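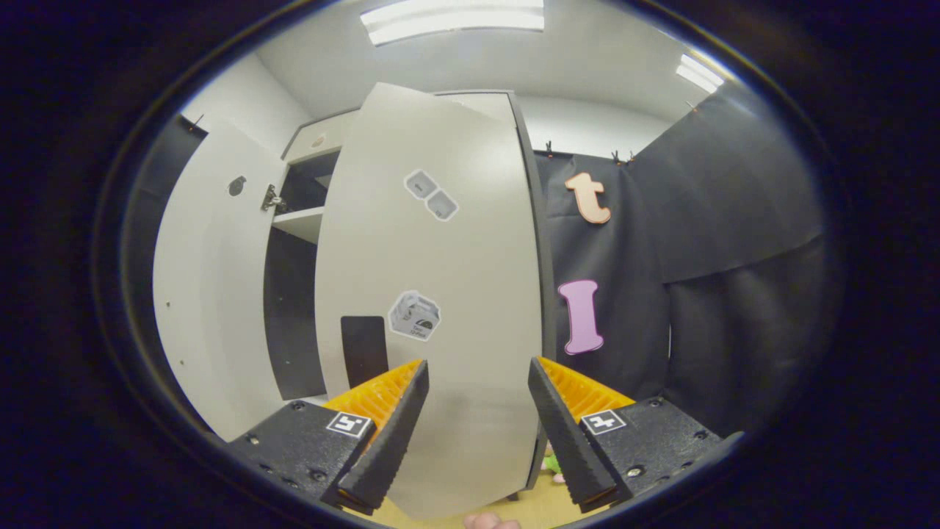 Ticket : porte de meuble blanc qui ne reste pas fermée
Produit : armoire Bodico, gamme Dralari
Ouvert le : 2020-05-13
Demandeur : Maricruz Nava
Technicien : Fasil Yilma
Statut : résolu, sous surveillance

Description du problème

La porte se rouvre seule après fermeture. L'écart en partie basse est d'environ deux doigts, un peu moins en haut. Aucun bruit anormal à la manœuvre. Le défaut existait avant le déplacement du meuble mais il s'est aggravé depuis. La porte porte des autocollants sur sa face avant, dont un dessin de cube gris et blanc ; la demandeuse souhaite les conserver. Sol en bois clair.

Environnement

Armoire posée au sol, non fixée au mur. Deux charnières invisibles à ressort, trois vis de réglage chacune. Pas de loqueteau d'origine. Montage effectué par la demandeuse avec la notice Bodico, sans la page 4, absente du carton.

Journal

09:20 — Yilma
Demande d'informations complémentaires : hauteur de la porte, nombre de charnières, état des vis. Question posée également sur le contenu des étagères, une charge mal répartie pouvant vriller le caisson.

10:05 — Nava
Deux charnières. Vis serrées à la main, pas de jeu. Livres en bas, linge en haut. Rien ne dépasse des étagères.

10:40 — Yilma
Test 1 : vider l'étagère du bas, refermer, attendre 20 secondes.
Résultat communiqué : la porte se rouvre de la même façon. Charge écartée.

11:15 — Yilma
Test 2 : niveau à bulle posé sur le dessus du caisson, d'avant en arrière puis de gauche à droite.
Résultat communiqué : bulle décalée, le caisson penche vers l'avant. Gauche-droite correct.

11:30 — Yilma
Action : caler les deux pieds avant avec des cales plastique Birhane de 3 mm. Ne pas utiliser de carton plié, il se tasse.
Résultat communiqué : niveau correct. La porte reste fermée en haut, l'écart persiste en bas.

14:10 — Yilma
Test 3 : contrôle du galbe. Appliquer une règle de 100 cm à la verticale sur la face intérieure, côté poignée.
Résultat communiqué : jour visible sous la règle, 4 mm au plus large. Le panneau est cintré vers l'extérieur.

14:25 — Yilma
Le galbe explique l'écart résiduel. Les charnières ne le rattrapent que partiellement. Réglage demandé sur la charnière basse : vis de profondeur, un demi-tour, vérifier, puis un quart de tour si nécessaire. Ne pas toucher à la vis latérale.

15:00 — Nava
Fait. Écart réduit à 1 mm en bas. La porte se rouvre encore si on claque celle d'à côté.

15:20 — Yilma
Pose d'un loqueteau magnétique Dromstead sur le montant, à mi-distance entre l'étagère basse et le fond. Contre-plaque sur la porte, vissée avec des vis de 12 mm au maximum. Avant-trou à la main.

16:45 — Nava
Loqueteau posé. La porte tient, y compris en claquant l'autre. Autocollants intacts.

Cause retenue

Caisson incliné vers l'avant, combiné à un panneau cintré. Origine du cintrage non déterminée.

Suites

Nouveau contrôle à la règle fin mai. Au-delà de 5 mm, remplacement du panneau — référence à demander à Bodico avec le numéro collé sous l'étagère fixe. Page 4 de la notice transmise à la demandeuse en PDF.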